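Workshop notebook, Wusberg
June, Friday
Subject: the Momska shepherds, cracks and first colour tests

Started at half past seven. The bench was still covered with chips from yesterday evening, mine I think, so the first fifteen minutes went to the broom.

Blanks from Hamel. The second lot of lime arrived on the small pallet, wrapped in paper this time and not in plastic, as Clotilde had asked them. The ends are painted with wax. I put the moisture meter on every blank at both ends and in the middle. Most read between 11 and 13. One reads 17 in the middle and 12 at the ends, I measured it three times and wrote the number on the bark side with pencil. This one goes up on the rack above the door and stays there until autumn. Please do not take it for the camel, also if it has exactly the good width.

The lime itself is nice, paler than the first lot. Two blanks have a brown stripe near the heart. For painted figures this is not important, for the ones in plain wax it is. I put them with the painted ones.

Shepherd no. 2 (the kneeling one). The crack in the back is longer than on Monday. It began under the hood and follows now the fold of the cloak until the belt. At the widest place a piece of copy paper goes in, folded once, not twice. I have looked again at how I placed the figure in the blank and I see my mistake: the heart of the wood passes just behind the spine. I turned the blank to have the knee on clean wood and I did not look at the other side. Akinyi told me on the first day that I must draw the heart on both ends and connect the points before any cut. I drew it on one end.

What we decided, together with Akinyi: hollow the figure from underneath. She works this way for everything higher than a hand. The hole follows the axis, made with the brace and the 20 mm bit, and then opened with the long bent gouge until the wall is the thickness of a thumb everywhere. I was afraid for the knee, where the wall becomes thin on one side. We marked the depth on the bit with tape and stopped before. It took most of the morning. The chips that came out from the middle felt cooler to the fingers than the chips from the surface, so there was still water in the heart, whatever the meter says at the outside.

The crack I leave open for now. The plan is to glue in a sliver of the same lime when the figure has rested, grain in the same direction, and to pare it flush. No filler. Last winter I used the filler on the donkey and one can see it through the paint when the light comes from the side.

Tools. The 8/14 gouge had a small nick in the left corner. I ground it back by hand on the coarse stone, it took a long time, and afterwards the bevel was a little rounder than before. It cuts well across the grain and leaves a dull line along the grain. I will strop it more tomorrow. The small V-tool is good, do not touch it. The mallet with the split handle is on the shelf for Pascal, who has said he has a piece of ash for it.

Could whoever uses the slip stones put the oil back on the tray? I found the can on the windowsill with the lid open. 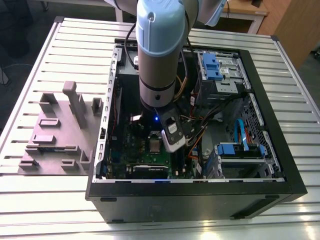 Arm with gripper over the open computer case, on the slatted table.

Faces. Here I spent the part of the day that I liked most, and I have the least to show. Ching-wen's clay models are very calm, the eyes nearly closed, the mouth only a line. In clay it works with one press of the tool. In wood the same eye looks either blind or angry. I made five test heads on the end of one long stick, each as big as a walnut, and changed only the upper eyelid.

Head 1: lid cut flat with the V-tool. Looks asleep, a bit dead.
Head 2: lid rounded, deeper at the inner corner. Better. The face looks down at something.
Head 3: as 2, with a cut below for the lower lid. Too old by thirty years. Perhaps for the third shepherd.
Head 4: lid rounded, brow lowered. Angry.
Head 5: as 2, but I lifted the outer corner a little. This is the one. Ching-wen took it to the window and turned it in her fingers and said she would keep it if I do not need it. I need it.

Note for myself: the nose has to be higher than I think at the beginning. On all five I removed too much from the bridge in the first minutes and then the eyes had no place to go back. On the real figure leave the nose like a beak until the eyes are finished.

The stick was held in the vice with leather on both jaws. For the last two heads I held it in the hand with the carving glove, and I find that I cut with less force like this. Thumb of the right hand tired.

Finish tests. Léonie prepared offcuts of the same lime, sanded on one half and left from the gouge on the other half. On them we tried four treatments under the colour:

a) nothing
b) rabbit skin glue, thin, one coat
c) Estex primer as it comes in the tin
d) Estex primer with the same quantity of water

The colour was in all cases the blue we mixed for the cloak, casein, one coat with the flat brush.

On (a) the blue goes deep into the end grain and becomes nearly black there, while on the sides it stays chalky. I do not dislike it on the gouged half, the facets become visible. On the sanded half it is only dirty. (b) is even and soft and the colour is closest to the sample card. It smells, and one has to keep the glue warm, so it needs a second person or a lot of walking. (c) closes the surface too much. The brush slides and leaves lines, and the edges of the gouge marks disappear, it looks like moulded plastic. (d) is between, the facets are still there and the blue is only a little lighter than on (b).

Léonie prefers (b). I prefer (b) also, but I think for the sheep, which are many, we can take (d) and no person will see the difference from the distance of the visitors. To be discussed with Clotilde, it is her signature that goes under the group. She will say (b) for everything, I am quite sure.

We let the offcuts stand on edge on the shelf next to the sink, numbered on the back. Please leave them there over the weekend. I want to rub each with a cotton cloth when they are completely hard and see how much blue comes on the cloth.

Scale. A question came from Pascal which I could not answer: is the standing shepherd measured with the hat or without? On the drawing it is 462 mm from the base to the top line, and the top line passes through the hat, not over it. If I take 462 with the hat, he is shorter than Joseph by a head. If without, he does not fit under the beam of the stable when the beam is set where it is drawn. I have put the paper cut-out of him beside the stable frame and he looks good in the first version, a man who is standing a bit behind the others. I take 462 with the hat until somebody stops me. Ching-wen will change the clay hat so it sits lower on the forehead.

The base is included in none of these measures. The bases are all 18 mm and Pascal cuts them together from the same oak board, with the grain from left to right when the figure looks at you.

Hands. Akinyi showed me how she blocks a hand: first a mitten with the thumb apart, then one cut between the middle and the ring finger, and only then the other two cuts. The fingers at the outside stay a little together. I had always started from the index finger and at the little one I had no wood left. With her method I made one hand which holds the staff correctly, meaning that the staff passes through and does not turn. The hole for the staff is drilled before the fingers, 6 mm, from both sides. Mine met in the middle with a step, which I cleaned with the round file.

The staff will be hazel, real twigs, with the bark. I cut some from the hedge behind the shed and tied them to a straight lath so they dry straight. One is kept crooked on purpose for the old shepherd.

Small things
– The sanding paper 180 is finished, there is enough of 240.
– The right lamp at the long bench flickers when the grinder starts.
– Clotilde asks for one photograph of every figure from both sides before the colour. For shepherd 1 this is done. For the kneeling one I wait for the sliver.
– The donkey's ear (left) came off again. Glued with a pin this time, 2 mm beech, clamped with the rubber strip.
– Hamel wants the pallet back.

To do on the next workshop day
– measure the crack on no. 2 again with the folded paper, before anything else
– draw the heart on both ends (both!) of the blank for no. 3, show it to Akinyi
– rough out no. 3 with the bandsaw, front and side view, leave the nose
– rub test on the blue offcuts, with Léonie
– strop the 8/14
– ask Clotilde about the sheep and the hat

Stopped at ten past five. The kneeling one is standing on two thin laths, upside down, with the hole to the air and a cloth over the head.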